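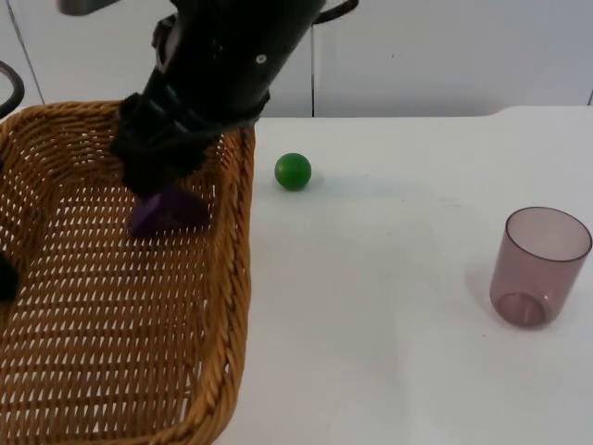

Section 4. Teaching a pick from the basket

By now the Skemareck arms should be homed and the handles paired, so this is the part most people have been waiting for! Take your time with it. Your first few demonstrations will feel clumsy, and everyone's do - by the second afternoon your hands will have stopped thinking about it.

1. Set the basket within easy reach of the arm you mean to use. Objects that stay out of this task, such as a ball or a cup, can stand on the table beside it.

2. Put the purple piece on the floor of the basket, well away from the walls for your first tries.

3. Press Record on the Drarnden screen and wait for the tone. Anything you do before the tone is lost.

4. Bring the arm over the rim first, and only then down. Coming in at a slant is fine, as long as the wrist clears the rim.

5. Lower until the fingers are on either side of the piece, then squeeze the handle gently. Hold still for a moment before lifting.

6. Lift straight up, carry the piece clear of the basket, set it on the table and press Stop.

Caution: Never press the fingers down into the weave. The covering on them can snag, and a snagged finger will drag the whole basket along with it.

Note: If you fumble the grip, go ahead and try again without stopping. Gheorghița Lazăr, who wrote the first version of this guide, liked to keep a few recoveries in every set, and we still do. Do stop if the piece ends up on the floor of the room.

7. Move the piece a little and start again from step 3. Plan on 15 good demonstrations before your first training run, and over 61 if you want the arm to manage the corners as well.

8. Save the set under the task name and your initials. Saving can take up to 5 minutes, so leave the screen open until the list refreshes.

To play a demonstration back, keep your hands off the table and turn to Section 5.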